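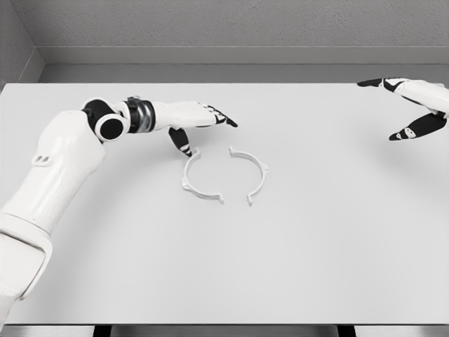
I have spent 14 years around assembly lines, most of them at Birholm, and I still get a sinking feeling when somebody tells me a fault "only shows up on the real machine." Last October ours was a ring clamp. In simulation the two-handed robot closed the halves beautifully, 1000 tries in a row, and we were all so pleased with ourselves (me included!). Out on the floor it pinched too early, a tab snapped, and a piece flew past a coworker's cheek.

She was fine, thank goodness. But the report blamed "part variation," and I think that was a dodge. We had modeled every clamp as perfectly stiff — real plastic bends and then it lets go — and we never asked what the fingers would do when it did. I would gladly trade half those easy wins for 3 ugly failures studied properly, with the guard door shut until we had.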